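**Pivdale Tennis Club names Ekaette Onyeka head coach and opens entries for the spring team league**

Members have been asking us for weeks, so we are very happy to be able to share the news at last - Ekaette Onyeka is joining Pivdale Tennis Club as head coach, and she will lead our players into the Prosser Team League when it begins in May. 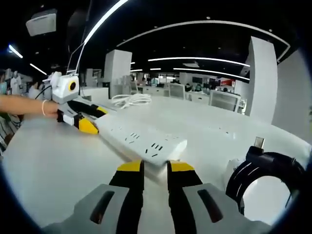

PIVDALE, 2024-10-30

Pivdale Tennis Club is delighted to announce the appointment of Ekaette Onyeka, who comes to us after four seasons with the Altness club, where she ran the junior program and captained the women's first team. She takes over from Macario Bautista, who has coached here for longer than many of our juniors have been alive and who will stay on with the Saturday-style social groups he loves so much, though we promise to stop calling him at dinnertime about court bookings.

"I played at Pivdale as a visitor many times and always drove home wishing I could have stayed for one more set," said Onyeka. "The juniors here hit the ball without fear, and the older members turn up to watch them, even in the wind. I want to give both groups more matches and more reasons to play together."

Club president Yolotzin Galindo said the decision was an easy one once the two had sat down to talk. "We meant to have a short chat over coffee and we were still going when the lights came on over the back courts," she said. "Ekaette asked about our beginners before she asked about our best players, and that told me a great deal."

The club now has 617 members, 274 of them juniors, and the new coach will spend her first weeks meeting as many of them as she can. Open hitting sessions will be held on the lower courts, and anyone is welcome to come along, with or without a racket of their own.

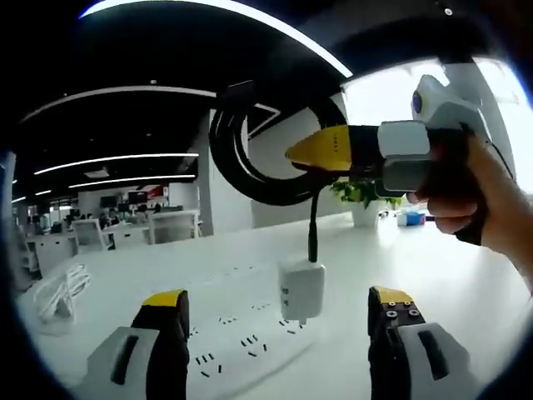 ## Team league entries

Entries for the Prosser Team League are open from today. Each team needs at least four players, and mixed teams are warmly encouraged - last season's final between Altness and Plolta was settled in a mixed doubles tiebreak that people are still talking about in our clubhouse.

League secretary Chalerm Sukprasert said he hopes to see new names on the draw sheet. "If you have three friends and a can of balls, please send in the form," he said. "We will find you a division where you can enjoy yourselves."

Jamshid Mahmoudi will captain the Pivdale first team again and would love to hear from players interested in a place. Entry forms are available at the clubhouse desk, or by mail from Pivdale Tennis Club, PO Box 2166, Pivdale.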